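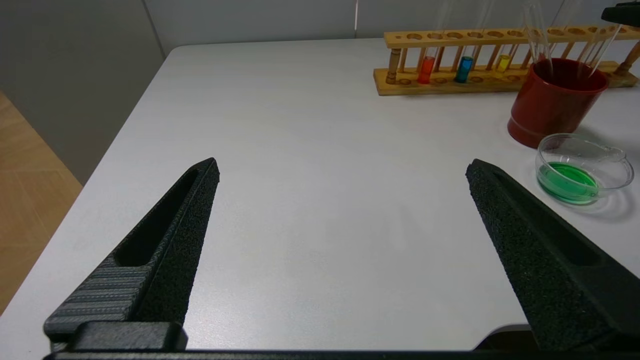

Planning software for robot arms has had plenty of attention from car plants and warehouses, and much less from people who want to move a test tube from one place to another. Clindano, which makes a planning and control package called Plolar, has spent the past few years on the second sort of job. The table its developers use for much of their testing is white and fairly plain. There is a wooden rack with tubes of orange-red, blue and yellow liquid in it, a red cup with clear glass rods or tubes sticking out at different angles, and a petri dish of green liquid with the lid slightly open. Almost everything on it that matters is see-through, and for software that has to work out where things are, that is where the trouble starts.

I spoke to the lead developer on Plolar over the course of a long afternoon. The developer came to robotics from writing compilers and still talks like someone who did.

"People ask what the hard part is and they expect me to say the pouring," the developer says. "Pouring is hard, but you can get a decent pour with a fairly stupid controller if you know where the rim of the glass is. Knowing where the rim is takes up most of our week."

Depth cameras do badly with clear glass. Some of the light goes straight through and some bounces off at the wrong angle, and the depth map comes back with a hole in it, or with the table showing where the tube should be. Plolar's answer is to use ordinary colour images for the outlines and to treat the depth reading as a hint. A small network marks the edges it thinks belong to glass. A second stage then tries to fit a known shape, such as a tube of a given length and width, to those edges.

"The fitting is old-fashioned," the developer says. "It's least squares with some care taken over outliers. We tried doing the whole thing with one network and it was better on the easy pictures and much worse on the others. What bothered me more was that I couldn't tell from the output which kind of picture I'd been given. With a fit you get a residual. If the residual is large the arm stops and looks again from somewhere else."

Looking again is a proper step in the planner, with a cost attached to it like any other move. Each time the arm shifts its wrist camera to a new place it spends time, and the planner has to decide whether what it will learn is worth that time. In early versions the weighting was wrong and the arm would look at the same rack over and over. The team set a limit, then took the limit out again once the cost was calculated properly.

"I don't like limits of that kind," the developer says. "They hide the fault. You set the number to four and the fault is still there, it just takes four goes to reach it."

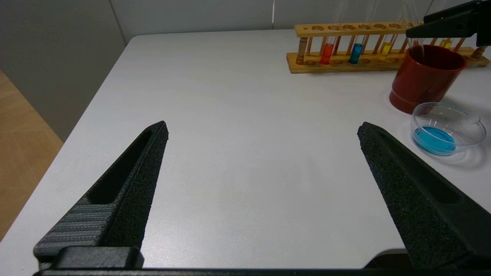 Two arms make the sums harder. Plolar plans for both together when they are close to each other and separately when they are not, and the switch between the two modes was the source of most of the bug reports in the last release. The problem was one of timing. One arm would finish its own plan and hand over to the joint planner, and for a short while the other arm would still be following a path that had been worked out on the assumption that its neighbour was somewhere else.

"Nothing ever hit anything," the developer says. "The low-level controller has its own collision check and it doesn't care what the planner believes. But you'd get both arms stopping dead, and then neither could plan its way out, as each one was inside the other's safety margin. Someone had to come over and move one by hand."

The fix took most of May. The hand-over is now a two-stage affair. An arm asks to enter the shared space and gets an answer with a time on it, and until that time comes it can carry on with anything that keeps it outside. The developer describes it as a lock with a booking system. It made the average job slightly slower. Nobody on the team was pleased about that, but the stoppages went away in the test runs and the slower figure was accepted.

Those test runs are done in sets of 1000 in simulation. A set is made overnight for each change that touches the planner, with the positions of the glassware and the starting poses of the arms picked at random. In the set before the hand-over was rewritten, 74 runs ended with both arms stuck. I asked what the number was afterwards.

"None in that set," the developer says. "I wouldn't make too much of it. The simulator doesn't have cables, for one thing. It doesn't have a gripper pad that's a bit worn on one side. We know what it leaves out, or we know some of it, and we don't quote the simulated numbers to customers as if they were real ones."

Real runs are slower to collect. The team keeps a list of 400 recorded attempts on the bench, each with the full camera streams, joint positions and planner decisions saved together, and new versions of the perception code are played against the recordings before they go anywhere near an arm. The tool that does this is called Amissah. It began as a script for looking at log files and grew into the thing the developer seems proudest of.

"You can stop it at any point and ask the planner why," the developer says. "It will show you the plans it threw away and the cost of each. Before we had that, a bug would come in and we'd sit around guessing. Someone would change a weight and the bug would go away, and we'd all know it hadn't really gone. Now I can find the frame where the fit jumped from one tube to the one next to it, and I can see that it jumped because two edges lined up from where the camera was standing."

Edges lining up is a common fault with racks. Tubes standing in a row look alike, and from a low angle one can sit behind another so that the left side of the first and the right side of the second make a convincing single tube. Coloured liquid helps, as it gives the software something solid to hold on to, but it brings a difficulty of its own. The surface of the liquid is an edge as well. In one version the perception code kept mistaking it for the rim, and the planner sent the fingers down to where it thought the top of the tube was.

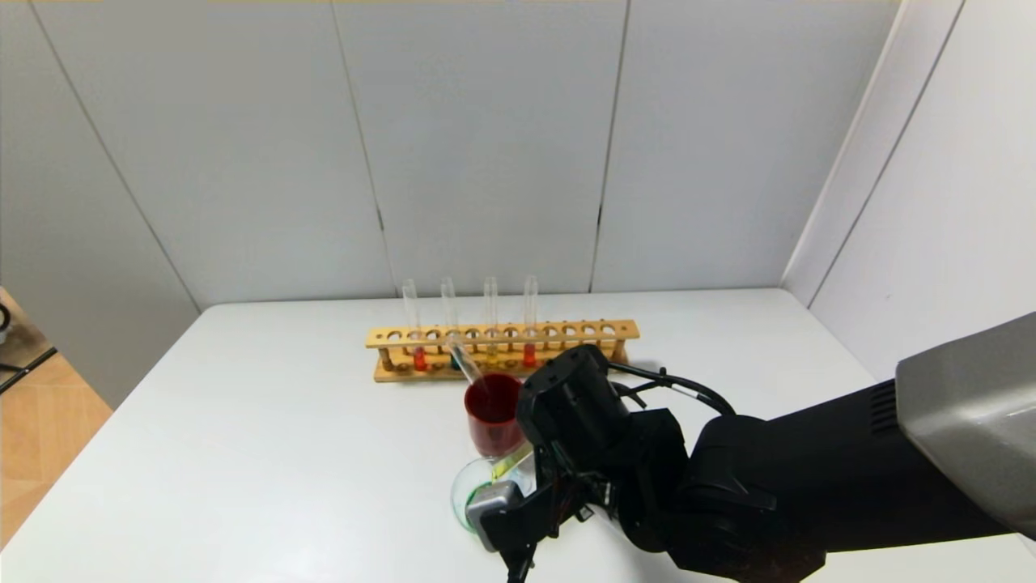

The pouring controller is a separate module, Conlow, and it was written by a different part of the team. It takes over once the planner has brought the mouth of one vessel to a set distance from another. From then on the planner is told only that the arm is busy. Conlow runs its own loop on the angle of the tube and on how fast that angle is changing, and it reads the camera for the position of the liquid inside the glass.

"We argued over whether it should be separate," the developer says. "My view was that the planner should own everything. The other view was that a pour is a fast thing and the planner is a slow thing, and if you make the fast thing wait for the slow thing you'll have liquid on the table. They were right. I've kept my version in a branch, but I don't expect it to be merged."

The border between the two still causes some friction. Conlow can ask to stop early if it sees something it doesn't like, such as a rim that has moved since the pour began, and the planner then has to make a new plan with a tilted, part-full tube in the gripper. Many of the usual moves are ruled out in that state. The planner has a rule that the tube must be brought upright before anything else happens, and the developer calls it the most useful line in the whole project.

It also needs to know how far a tube can be leaned before its contents reach the mouth. That depends on how full the tube is, and so it comes back to perception. Plolar works out a range for the fill level and always plans for the fuller end of it. When the range is too wide to be useful, the arm carries the tube upright and takes the longer way round.

I asked about learning from demonstration, where a person guides the arm and the software copies what was done. Clindano has tried it. The developer is not against the method and thinks it will do well for the pour itself, where the motion is short and a person's feel for it is hard to write down. For the rest the team would want to keep the planner.

"If a customer rings up and says it went left and it should have gone right, I want to be able to open the log and tell them what it was thinking," the developer says. "With a learned policy I can tell them it has seen a lot of cases where going left was fine. They don't find that very comforting, and I don't either."

The configuration files come in for the harshest words. A full Plolar set-up now has 460 settings. Most of them have a default that should never be touched, and quite a few exist only because someone once needed to get round a bug that has long been fixed. A clean-up is planned for the next major version. Settings that nobody has changed in the logged installations will be turned into constants, and the ones that remain will be grouped by what they affect on the bench. At present they are grouped by which source file reads them.

"I wrote a good number of those myself," the developer says. "Each one seemed reasonable on the day. You think, I'm not sure about this value, I'll let the user decide. But the user knows less about it than you do."

After the clean-up the team wants to work on vessels whose shape the software hasn't been given in advance. The fitting stage depends on a library of known shapes, and adding to the library means measuring the object with callipers and typing the numbers in. Someone at Clindano is looking at building the shape from several wrist camera views while the arm moves round the object. The early results are good for bottles and poor for shallow dishes, where there is very little side to see. The developer would like to have it in a release, switched off by default, with one setting to turn it on.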